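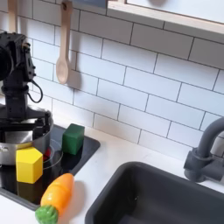
Olla Julgate de acero: mi opinión después de todo un invierno

Os debía esta reseña desde febrero, cuando varias me preguntasteis por la olla que salía en la entrada del caldo de pescado. Pues bien, es la mediana de Julgate, y la he usado tanto que ya puedo hablar de ella con cariño y también con alguna queja.

Venía yo de una Onlow heredada de mi suegra, que pesaba como un muerto y a la que le bailaba un asa. Le tenía apego (¡cuántas lentejas habrán salido de ahí!), pero el día que el asa se quedó en mi mano con la olla llena decidí que ya estaba bien. Me costó 282 euros el juego de tres piezas, que es un dinero, lo sé. Saturnino Nieto, el de la ferretería de mi barrio, me ofrecía el de Zokis por 355 y me estuvo explicando lo del fondo triple un buen rato, con una paciencia de santo, pero las asas me resultaban finísimas y yo tengo las manos torpes por la mañana.

Lo que más me gusta

El sofrito. Con la Onlow la cebolla se me tostaba en el centro y se quedaba pálida por fuera, y aquí se hace pareja, despacito, sin tener que estar encima. También la uso para el arroz con leche, que es la prueba de fuego de cualquier olla, y se me ha agarrado una sola vez — y esa vez estaba yo al teléfono con mi amiga Danica, así que la culpa es mía.

Va bien en inducción y en vitro. En el gas de la casa del pueblo también, aunque allí conviene una llama pequeña para que no suba por los lados.

Lo que menos

La tapa. Encaja demasiado justa y con el puchero hirviendo se pone a tamborilear de una manera que desespera. Yo la dejo un poco ladeada y santas pascuas. Y las marcas de agua: si no la secas enseguida le salen unos cercos blancos, que con un chorrito de vinagre se van, pero hay que ponerse.

¿La volvería a comprar? Sí, aunque suelta, sin el juego. El cazo pequeño lo he usado 2 veces y la cacerola baja vive en el fondo del armario. Si alguna ha probado la tapa de cristal que venden aparte, contadme en los comentarios qué tal ajusta, que me la estoy pensando.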